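Routing a coiled low-voltage cable off the floor and under a wooden shelf

Riltbridge Workshop Notes / Fixing and Wiring
Last revised June 23, 2023

This procedure covers moving the slack of a coiled DC cable from floor level to the underside of a wall-hung wooden shelf. It applies to low-voltage leads from an external power supply. It does not cover permanent mains wiring. Read the whole page before drilling. 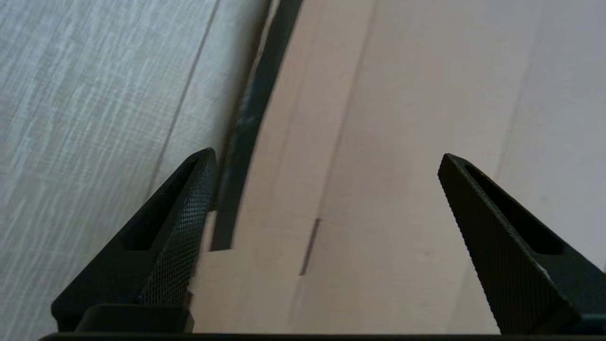
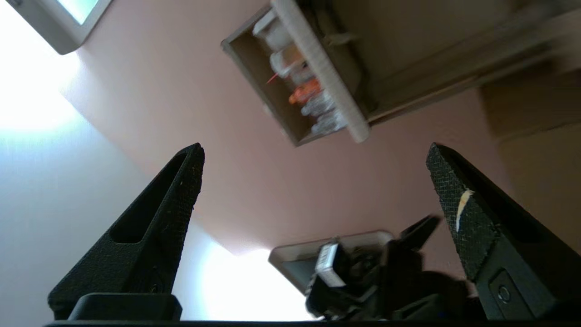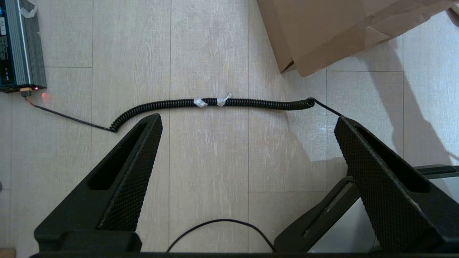 Shelf dimensions used on this page

Width of shelf, left to right: 836 mm
Depth, wall to front edge: 289 mm
Clip set-back from front edge: 60 mm
Pilot hole depth: 4 mm

Substitute your own measurements where they differ. The set-back should stay the same on any shelf deep enough to allow it.

Tools and materials

Tape measure and pencil
Masking tape
Bradawl or small hand drill
Screwdriver to suit the clip screws
Screw-down cable clips, one size larger than the cable jacket
Hook-and-loop straps, reusable
Dry cloth and a little white spirit
Step stool

The clips used here were from the Onu range, which have a hinged lid and can be reopened. Nail-in clips will hold but tend to split softwood near an edge, and they cannot be opened again without damage.

Step 1. Disconnect

Switch off the equipment. Switch off the supply at the outlet and unplug it. Wait until any indicator on the supply has gone out before touching the output connector. Pull on the connector housing, never on the wires behind it. If the connector has a latch, release it fully first. Note the orientation of the plug. A pencil mark across both halves of the connector is enough.

Step 2. Remove old tape from the coil

Paper and cloth tapes leave adhesive on the jacket, and the adhesive collects grit. Peel slowly, back along the cable. Do not cut toward the jacket. If a wrap has to be cut, slide a thin strip of card under it and cut on the card. Wipe off the residue with white spirit on a cloth, then wipe again with a dry cloth. Let the cable air before strapping it.

Inspect the full length while it is in your hands. Flatten out each bend between finger and thumb and feel for hard spots. Replace the cable if the jacket is split, if it has gone sticky, or if copper shows at the strain relief. Tape is not a repair.

Step 3. Determine the run

Lay the cable along the intended route without fixing anything. Masking tape will hold it to the underside of the shelf for the few minutes required. The route should drop from the shelf to the supply along a wall or an upright, with no unsupported length crossing the floor.

Any length left over becomes the service loop. Put it at the equipment end. A loop at the supply end is the usual mistake: it hangs lowest there, gets kicked, and puts side load on the output connector.

Form the loop loosely, with each turn at least the width of an open hand. If the cable is a spring-type coil, leave it in its natural shape and do not stretch it between two clips. A stretched coil pulls constantly on both fixings and will in time draw the screws. Support it at both ends and once in the middle.

Step 4. Mark the clip positions

Measure 60 mm back from the front edge of the shelf at each end and join the two marks with a light pencil line. This puts the cable out of sight from standing height and leaves room for a hand behind it. Mark the end clips first, then divide the distance between them evenly.

Keep clear of knots and of any joint between boards. A screw placed in a seam has very little to grip and may open the joint. If a mark lands on one, move it along the line to clear wood and leave the other marks where they are.

Step 5. Pilot holes

Wrap a turn of masking tape around the drill bit to show the depth. Drill to 4 mm and stop. Unfinished softwood takes the remainder of the thread without trouble. For hardwood, drill to the full length of the screw less the thickness of the clip base, after checking that the screw is shorter than the board is thick.

Drill from directly below with the stool positioned so that the arm is not fully extended. Most crooked holes come from reaching.

Step 6. Fit the clips and the cable

Screw each clip down until the base is flat against the wood. Do not overtighten; a deformed base will not let the lid close. Start at the equipment end, close each lid in turn, and work back toward the supply. The cable should slide in the clip with light finger pressure. If it does not, the clip is too small.

Secure the service loop with two hook-and-loop straps. Leave them slack enough to turn on the bundle.

Step 7. Position the power supply

A supply in a finned metal case sheds heat through the fins. Stand it on a hard, flat surface with the fins exposed and open air on every side. Do not place it in a drawer, under fabric, or against cardboard packaging. Flatten empty boxes and take them out of the area before powering up.

Keep the rating label readable. It will be wanted when the supply is replaced.

Step 8. Reconnect and check

Match the pencil marks and push the connector fully home. Plug in at the outlet and switch on. Move the cable gently at each clip and watch the indicator. Flicker means a poor contact or a broken conductor close to the point being moved. Switch off and unplug before investigating.

After an hour of normal use, feel the service loop. Warmth in the bundle means the turns are too tight or the cable is undersized for the load. Open the loop and test again. If it is still warm, fit a heavier cable.

Notes

Plasterboard walls: the vertical drop can be held with adhesive clips, but only on sound paint. We tried Samine adhesive bases on a chalky emulsion in May and all of them let go within the week. Screw-down clips into the shelf upright are preferred where there is one.

Laminate floors: lift the supply to move it. The feet on metal-cased units are often bare screw heads and will score the surface.

Related pages: Leveling a hung shelf. Strain relief for barrel connectors. Trurkby brackets, load table.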